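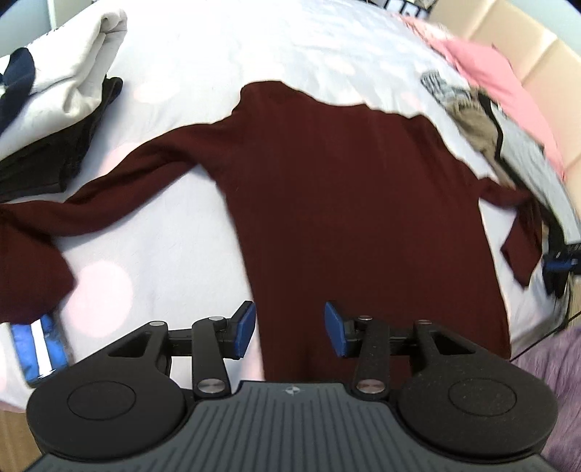 **Progress report to Naciri, second period**
Flondville clothing and bedding project
2018-11-24

The sorting work is on schedule. Since the start of October we have gone through clothes for 28 households in Flondville, against the 30 we agreed in the plan. The last two have asked to wait until the new year and we have kept their places.

## Work done

Most of the sorting takes place in people's bedrooms. Few of the homes have a table big enough, so we use the bed. Each garment is laid out flat on the sheet with the sleeves opened, checked over, and then folded on to a pile or put in a bag. Long-sleeved tops take the longest. Cuffs and underarms are where the wear is, and dark colours have to be looked at closely — a thin patch in maroon or navy is easy to miss in a room with one lamp.

Households decide for themselves what stays. We don't press anyone to part with things. In October we changed the order of the visit so that thick and heavy items are done first, and visits have been shorter as a result.

So far 133 garments have been passed on to Jestow for mending. Of those, 66 have come back and been returned to their owners. The rest are held up by a shortage of zips, and Jestow expects to clear them by the end of January.

## Storage

The Gruvolico shelving was delivered a week late and one upright was bent. A replacement has been sent. Until it is fitted we are keeping winter bedding in the back office, which is dry but awkward to get at.

## Spending

Laundry costs are slightly over budget. We had allowed for one wash per item and several of the wool pieces needed two. Travel is under budget by a similar amount, and we would like your agreement to move the difference across. There is no change to the total.

## Next period

- Visit the two remaining households
- Fit the last shelf and move the bedding
- Write up the folding and storage sheet, one side of A4, for households to keep
- Agree a collection day with Jestow that doesn't clash with the school run

The receipts for October are attached. November's will follow with the next claim.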